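Ascombe Road lets – room by room check, with comments
Flat 7, whole flat, between tenants
Checked by: Jairo Mamani
Started 9.20, finished just before lunch

Key: OK / ACT (needs doing) / WATCH (look again next time) / N/A
Comments from last check carried over where still open.

ENTRANCE AND HALL

Front door closes and latches unaided – OK. Bit stiff, same as March.
Door opens from inside without a key – OK
Smoke alarm, hall ceiling – OK, tested twice, loud
Floor clear to the door – ACT. Two bags of bedding left behind the door, moved them to the cupboard for now but they can't live there, meter's in there
Light switch plate – ACT. Cracked bottom corner. Not live, still wants changing. Agudelo have the white ones, get two
Coat hooks – WATCH. Left one turns in the wall

KITCHEN

Heat alarm – OK
Fire blanket on hook, tapes hanging down – OK. Someone had hung a tea towel over it. Towel gone now
Cooker hood filter – ACT. Greasy. Soak or replace
Hob ignition, all rings – OK, back left needs a second go
Gap between bin and cooker – ACT. Bin has crept back again. Wants 300 mm clear, it had half that. Moved it, stuck a bit of tape on the floor
Fridge seal – OK
Under sink – WATCH. Dry to the touch but there's an old mark on the base board. Put kitchen roll down, check in a week
Cleaning stuff out of childrens reach – ACT. Still under the sink, no catch on the door. Was on the last list as well!!
Kettle and toaster leads – OK

BATHROOM

Extractor – OK, paper test, holds it
Pull cord – OK, filthy though, new cord 200p or whatever they are now
Shower screen – OK
Mat – ACT. Bobbles have gone on the underside, slides about. Bin it
Hot tap temperature – OK
Sealant round bath – WATCH. Black at the tap end, cleaned not replaced

BEDROOM

Window restrictor – OK
Blind cord cleat – ACT. Cleat is there, cord isn't on it. Wind it up EVERY time, not just when I've been round
Wardrobe fixed to wall – OK. Linent bracket, both screws tight
Bedside socket – OK
Mattress label – OK
Radiator valve – WATCH. Stuck on 3

LIVING ROOM

Table and what's on it take up most of this one. Packing is half done so made allowances, but a few points need sorting before Saturday.

Table steady – OK. Pushed on all corners, no rock
Table top – WATCH. Faint ring mark right of the middle. Not deep I think. Try a bit of oil before anyone says deposit
Chair – OK, slats all firm, no splits
Cables – ACT. White ones in a tangle with the charger, right next to the spray bottle. Don't know what's in the bottle so treat as wet and keep it well away. Coil the leads, tie them
Drinking glass – ACT. Straw still in it, behind the tissues/wipes packet. Back to the kitchen before anyone reaches across for something
Phone – whoever's it is, face down on the corner, please take it with you

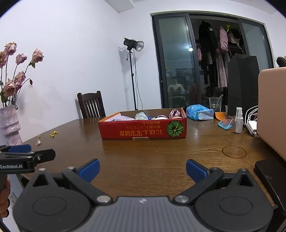
Box of clothes – WATCH. Red and orange one, lid off, watermelon on the front. Box is upside down going by the writing, so check what's now the bottom before lifting, tape can go. Folded things are fine in there, the pink satin will want something over it. There's a small blue thing tucked in between, fish it out and see what it is
Tall black box at the back – WATCH. Try the weight first, then floor, against the wall
Big cardboard panel – ACT. Lay it flat or take it down to recycling, if it goes over it'll take the small stuff with it
Vase – WATCH. Pink glitter one, tall, top heavy with the dried roses in. Wrap separately, NOT in with clothes. Petals on the table, hand brush not the hoover
Candles near dried flowers – none. Keep it that way
Orange card or envelope – put with the paperwork, don't recycle till someone has looked inside
Sofa fire label – OK, underneath, Cama, readable
Extension lead – ACT. Fully wound on the reel with a heater plugged in. Unwind it or don't use it. Have said this before
Walls – OK

STORE CUPBOARD

Meter reachable – see hall, bedding
Step ladder – OK, feet on, stay locks
Paint tins – ACT. One lid not on properly. Three tins is too many for a cupboard this size anyway
Shelf load – WATCH. Bowing slightly in the middle, put heavy things on the floor

OTHER

Keys – two sets seen, third not seen
CO alarm – OK, in date
Budget for bits on this list: £200, ask before going over

Do first: kitchen cupboard catch, reel, cables, bath mat. Rest by the end of the week.

Comment added later, 4.15: catch bought, wrong size, going back tomorow. Bin still where I put it.

Signed JM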